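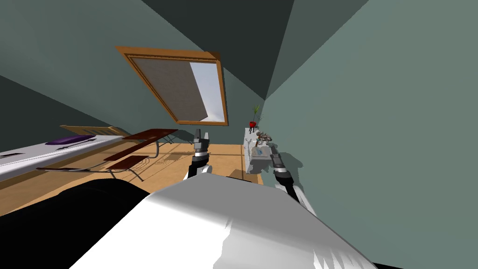
Por Marwa Abou Zeid
Ciência para curiosos · Leitura para maiores de 8 anos · fevereiro

Será verdade que a Lua cheia não deixa dormir?

Já ouviste isto de certeza. Uma avó diz, um professor repete, um vizinho jura: «Ontem foi Lua cheia, por isso é que ninguém pregou olho.» E toda a gente à volta abana a cabeça, como se estivesse tudo explicado.

Eu não abano a cabeça. Quando alguém me diz uma coisa com muita certeza, a minha primeira pergunta é sempre a mesma: como é que sabes?

Não é má educação (desde que se pergunte com bons modos). É assim que se começa a investigar.

O que dizem por aí

Há muitas versões da história. Umas dizem que a Lua puxa pela água do nosso corpo, como puxa pela água do mar. Outras dizem que a culpa é da luz que entra pelas janelas. Há quem garanta que nascem mais bebés, que os cães ladram mais e que as crianças ficam impossíveis de aturar.

São ideias diferentes, e convém não as meter todas no mesmo saco. Uma pode estar errada e outra ter um bocadinho de razão.

A história da água

Comecemos pela mais famosa. A Lua provoca marés, isso é certo, e o Sol também ajuda. Mas as marés acontecem porque a Terra é enorme. O lado que está virado para a Lua é puxado com um pouco mais de força do que o lado oposto, e é essa diferença que mexe com os oceanos.

Agora pensa no teu tamanho. A distância entre a tua cabeça e os teus pés é minúscula ao pé do tamanho da Terra. A diferença de puxão entre uma ponta e outra do teu corpo é tão pequena que não dás por ela. Nem um copo de água em cima da mesa tem marés que se vejam.

E há mais um problema. As marés grandes, chamadas marés vivas, acontecem na Lua cheia e também na Lua nova. Se fosse a maré a tirar-nos o sono, devíamos queixar-nos das duas. Já ouviste alguém queixar-se da Lua nova? Eu não.

A história da luz

Esta merece mais respeito. Sabemos que a luz forte à noite atrapalha o sono, porque o cérebro usa a luz e o escuro para perceber que horas são. E a Lua cheia é a mais brilhante de todas as fases.

Só que brilhante, neste caso, é uma palavra que engana. No campo, longe das cidades, a Lua cheia chega para ver o caminho. Numa rua com candeeiros acesos, quase não faz diferença. E quem fecha bem o estore ou a cortina fica com o quarto escuro, esteja a Lua como estiver.

Alguns cientistas estudaram pessoas a dormir e encontraram noites um pouco mais curtas perto da Lua cheia. Outros foram procurar o mesmo e não encontraram nada de especial. Quando os estudos não concordam, o mais sensato é dizer: ainda não temos a certeza, e se houver um efeito deve ser pequeno. Sei que é uma resposta menos divertida do que a da avó.

Porque é que tanta gente acredita?

O nosso cérebro gosta de guardar coincidências. Imagina que dormes mal e, ao espreitar pela janela, vês uma Lua redonda. Ficas com isso na memória — «lá está, foi a Lua!». Se dormires mal numa noite sem Lua, não ligas uma coisa à outra e esqueces. Se dormires lindamente com Lua cheia, nem sequer acordas para reparar.

No fim, só te lembras das vezes em que a história bateu certo. A isto chama-se viés de confirmação. O nome é complicado, mas a armadilha é simples, e os adultos caem nela tantas vezes como as crianças. Eu também.

O caderno do Anas

O Anas Metwally, que vive em Prestness, fartou-se de ouvir a tia culpar a Lua e resolveu tirar teimas. Durante 24 noites escreveu num caderno como tinha dormido, com uma nota de 1 a 7. Só depois de acabar é que foi ver ao calendário as fases da Lua.

A ordem é importante. Se olhasse primeiro para o calendário, podia dar notas piores às noites de Lua cheia sem querer.

O resultado? A pior noite foi a do jantar em que comeu demasiada pizza. A noite de Lua cheia teve uma nota normalíssima.

Isto prova que a Lua não faz nada? Não! É só um rapaz, num só quarto, e naquelas noites houve apenas uma Lua cheia. A prima dele, Nouhaila Helmy, disse-lhe isso mesmo, e tinha razão. Uma Lua cheia só volta ao fim de 29 dias e meio, por isso seria preciso um caderno bem mais gordo e muita gente a escrever.

Se quiseres experimentar

Arranja um caderno e deixa-o ao lado da cama. De manhã, antes de falares com alguém, escreve a nota da noite. Aponta também o que pode ter atrapalhado: barulho, calor, ecrãs até tarde, um teste no dia seguinte. Não espreites o calendário lunar. Aguenta pelo menos três meses e pede a amigos que façam o mesmo.

Quando acabares, compara as noites de Lua cheia com todas as outras, e não só com as que te dão jeito. Se o resultado não for o que esperavas, não o apagues.

Palavras difíceis

Maré viva: maré com maior diferença entre a água alta e a água baixa.
Fase da Lua: a parte iluminada da Lua que conseguimos ver da Terra.
Viés de confirmação: o hábito de reparar mais naquilo que nos dá razão.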